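December 2, 2024
By the author of the Driltham allotment talks
3 min read

Notes for the winter talk – keeping seed from one year to the next

Start with the jar. Hold it up, let people pass it along the rows. Those are climbing beans I've grown for eight years now, all from one packet I bought on a wet afternoon in Bonar, and I've not paid for a bean since. (Pause, someone always asks how much the packet was. I can't remember!)

Then the main point, which I want to get out early before the tea urn starts up. Seed saving is mostly waiting. You leave the pods on the plant well past the stage where you'd eat them, until they're brown and they rattle, and you put up with the bed looking a right mess. Mine looked dreadful in July because I'd let a row of lettuce bolt as well, and I had people stopping at the gate to ask if I'd been poorly.

Tell them about the lettuce. One plant can give you over 1000 seeds, so you need one plant, maybe two if you're nervous. I kept six the first year and was handing out envelopes to strangers on the bus. 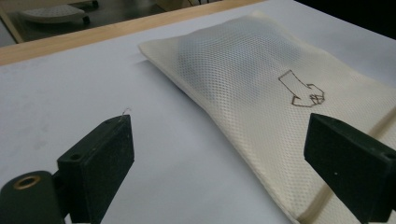

Next bit is drying, and I must slow down here as I gabbled it at Skesitz. Spread the seed on a plate, never kitchen paper, it sticks and you end up sowing the paper too. Leave it somewhere airy for 2 weeks and give it a stir when you walk past. Don't be tempted by the oven. I was tempted by the oven once and lost 200 tomato seeds in an evening – lovely smell, mind you.

Labels. Write the label before you fill the envelope! Variety, year, which bed. I've got a tin at home marked "the good squash" and I haven't a clue.

Say something about crossing, but keep it short. Beans, peas, tomatoes and lettuce mostly keep themselves to themselves. Squash don't. If next door grows pumpkins you may get something odd, and it may taste of nothing at all. Mention the striped thing I grew at Tavares, people like that story.

If there's time, do the damp test with the bean: bite it gently, and if your tooth leaves a dent it needs longer. Clean hands, own bean.

Swap table afterwards, by the window. Ask them to take one envelope of each to begin with and come back round once everyone's had a go. Get the jar back before I leave.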